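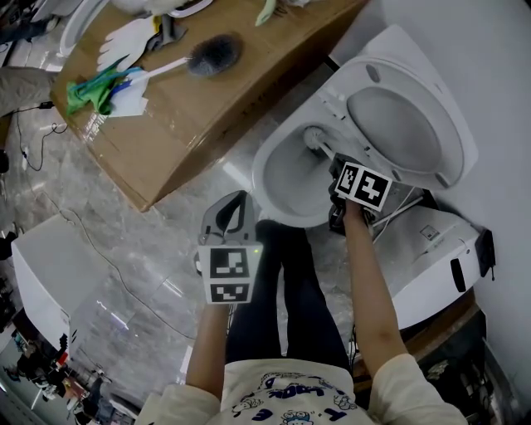 4.3 The bowl, the brush, and the floor around them

Of all the jobs covered by the home diaries, cleaning the toilet bowl gave us the richest notes. We had expected short entries. It is a small job, done in a few minutes, with one tool that hardly anyone thinks about after buying it. Yet people wrote whole pages on it, and when Imani Tran and Shanti Awasthi went back to talk with them in April, the talk ran well past the time we had set aside. We think this is a wonderful case for anyone who wants to know how housework is really put together, and we give it more room here than the jobs in 4.1 and 4.2.

The diaries came from 57 homes in Larkholm and the towns near it. Each home kept a diary for 6 weeks and wrote one entry each time a bathroom was cleaned, in full or in part. We received 700 entries, and the toilet bowl turns up in most of them. Entries that only said "bathroom done" were kept in the set but are not used in this section.

Setting up

What struck us first was how much of the work happens before the brush goes in. People described lifting the lid, moving the mat, opening the window, fetching the cleaner from a high shelf, and finding a spot for everything that would be needed next. Several diaries give this stage more words than the scrubbing. One woman in an upstairs flat wrote, "Half the job is deciding where the wet things will go." We loved this line, and it changed how we coded the rest of the material. From then on we treated the floor as part of the workplace and gave it a code of its own.

Figure 6 is a good place to see what that code is about. The seat lid is up and back against the wall, and a brush with a white handle and a white bristled head is down in the bowl. Over on the tile floor, a large flat piece of brown cardboard works as a sort of table, with a second toilet brush lying on it, this one with a dark gray round head, and a bundle of green and blue cloth beside other odds and ends. Cables lie across the same floor. Looking at the bowl alone, we would have had one brush and one toilet to write about. Looking at the whole floor brings in the resting place, the spare brush, the cloths, and the path a person's feet have to take between them.

The resting place took many forms in the diaries: an old newspaper, the lid of a storage tub, the bathtub edge, a folded trash bag, a tray kept for that purpose alone. Bimla Tiwari, who led the coding, sorted these into "kept" and "grabbed." A kept resting place lives in the bathroom and comes out each time. A grabbed one is whatever is closest when the need comes up, and it often goes in the trash or the recycling afterward. Cardboard was a great favorite among the grabbed kind. It lies flat, it soaks up drips, and it costs nothing. People with shiny tile seemed especially fond of it, and some wrote about water spots and streaks that showed up in the evening light.

Two brushes

In 51 of the homes, someone told us about owning more than one brush at some point during the study. We had not asked about this at all. The reasons were lively and often in conflict. Some people kept one brush for each bathroom and were strict about it. Others kept a stiff brush for the waterline and a softer one for the rest of the bowl. A fair number had bought a new brush and could not bring themselves to throw out the old one, so it moved to a bucket on the balcony and found a second life scrubbing drains and patio steps.

Head shape came up again and again. Round heads were praised for the sides of the bowl and scolded for missing the part under the rim. Slim or slanted heads got the opposite review. Handle length mattered just as much. With a long handle the back can stay nearly straight, but the brush is harder to turn in tight corners, and one man said his kept knocking the wall. With a short handle the hand comes close to the rim, and people who disliked that were the ones most likely to wear gloves.

Color was a surprise to us. White brushes were called "clean looking" when new and "sad" a little later. Dark heads hid stains, which some people counted as a plus and others found worrying, as they could no longer tell when it was time to replace them. The same brush could be defended with great warmth in one diary and written off in the next.

The stroke itself

People described the scrubbing in much the same order: under the rim first, then around the sides, then down into the bend. Those who started at the bottom were few, and they held their view with real feeling. Nearly everyone wrote about the moment of lifting the brush out, which has to be done slowly, with a tap or two on the inside edge. Kuldeep Rajput has called this "the drip problem," and the name stuck with the team. All the ways of solving it that we read about involve the seat, the lid, or the floor. Some people lower the seat onto the handle so that the brush hangs over the bowl and drains. Some flush and rinse the head in the fresh water. Others carry it straight across to its holder with a cloth held underneath.

The lid matters more here than we had guessed. A lid that stays up on its own leaves both hands free, and a lid that slides forward takes one hand away at the worst time. Lanying Mao found complaints about falling lids in diaries that were cheerful about everything else.

We also want to note what gets cleaned along with the bowl. Once the cleaner and cloths are out, the outside of the base, the strip of wall behind the lid, and the floor near the foot of the toilet tend to get a wipe as well. Cords make this last part slower. Homes with powered seats or plug-in heaters wrote about lifting a cord with one hand and wiping with the other, or about leaving that patch for another day. We return to those patches in 4.4, where the subject is dust and the places a mop does not reach.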